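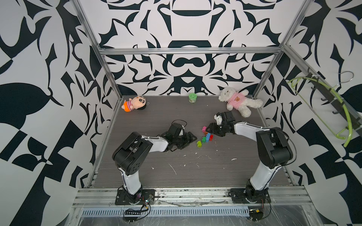
Patterned wall panels and aluminum posts, Bay 2

June
Walk-through and comments by Sum-yee Tang

Shek Building, ground floor workshops: monthly fire and exit check

Exit door, north: OK. Opens with one push, closer adjusted, no more slamming. Lovely job!

Exit door, loading side: OK. Pallets gone from the landing, and it has stayed clear since last month. Thank you, Nalline crew!

Extinguishers: 7 checked, 7 in the green. Tag on the one by the sink is getting hard to read, please reprint.

Exit signs: FIX. 2 lamps out in the back corridor. Spares are in cabinet 616, top shelf.

Emergency lights: OK. Full test held the whole time, best result we've had with the new batteries.

Power strips: FIX. One plugged into another under the Pulovero bench. Lai-ching Lam is ordering a longer one.

Aisles: OK. The fresh yellow floor tape looks terrific and people really are keeping behind it.

Sprinkler heads: OK, but boxes on the Seditz shelves are creeping up again. Keep the top shelf low, 18 inches under the heads.

First aid kit: restock small bandages and eye wash.

Alarm pull stations: OK, all reachable.

Drill: everyone out and at the meeting point by the bike racks, head count done fast. Super proud of this group. Next time let's try it with the north door blocked.

Questions: Sum-yee Tang, front office | © Shek Building Workshops | Back to top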